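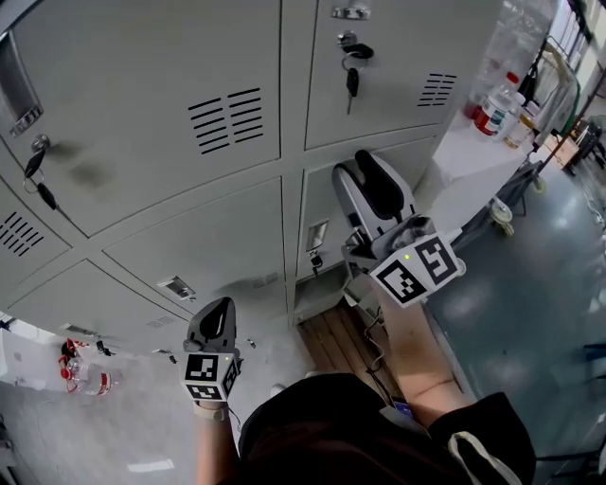
양손에 그리퍼를 들고 회색 금속 사물함 앞에서 진행하는 작업

회사 소개

노스톤(Noston)은 로봇이 사람의 손동작을 배우는 데 필요한 작업 데이터를 만드는 회사입니다. 문 열기, 열쇠 돌리기, 물건 꺼내고 넣기처럼 사무실과 실험실에서 매일 반복되는 동작을 주로 다룹니다. 직원은 18명이며, 작업실과 사무실이 같은 층에 있습니다.

하는 일

작업자는 손에 드는 그리퍼로 정해진 과제를 수행합니다. 그리퍼에는 흑백 마커가 인쇄된 흰색 큐브가 달려 있고, 손의 위치와 방향은 이 마커를 기준으로 계산합니다. 기록한 동작은 사내에서 검수한 뒤 과제별로 정리해 고객사에 전달합니다. 현재 운영하는 과제는 12종입니다. 사물함 과제는 그중 문의가 가장 많은 편입니다. 손잡이가 안으로 들어가 있어 손가락 끝을 거는 각도가 중요하고, 열쇠가 꽂힌 문은 잡는 위치에 따라 결과가 달라집니다.

주요 프로젝트

플레시넨(Flesinen): 사물함, 서랍, 캐비닛을 여닫는 동작
틸먼(Tillman): 실험실 용기와 병을 옮기고 정리하는 동작

두 프로젝트의 작업 절차서는 방문 상담 때 열람할 수 있습니다. 외부 반출은 되지 않습니다.

공개 방문 행사

매년 11월에 작업실을 하루 개방합니다. 지난 행사에는 대학 연구실과 제조업체 등 11개 기관이 참여했습니다. 오전에는 담당자가 사물함 과제를 시연했고, 오후에는 방문객이 그리퍼를 직접 들고 같은 과제를 해 보았습니다. 처음 잡는 분들은 오른손보다 왼손 조작을 어려워했습니다. 아래쪽 문을 열 때 자세를 많이 낮춰야 한다는 의견도 있어 이후 작업 시간 배분을 조정했습니다. 시연 후에는 기록된 동작을 화면으로 함께 확인하고 질문을 받았습니다.

방문 안내

행사 기간이 아니어도 단체 방문을 신청할 수 있습니다. 한 번에 최대 18명까지 가능하며, 시연과 체험을 포함해 오전 또는 오후 반나절이 걸립니다. 체험하실 분은 소매가 좁은 옷을 입고 손목시계와 반지는 빼 주십시오. 작업실 내부 촬영은 사전에 허가를 받아야 합니다.

방문 장소는 저사이드(Jirside) 작업실입니다. 건물 입구에서 방문증을 받은 뒤 안내 직원과 함께 올라오시면 됩니다. 신청서는 문의 페이지에서 내려받을 수 있습니다.

최종 수정일: 2022년 1월 24일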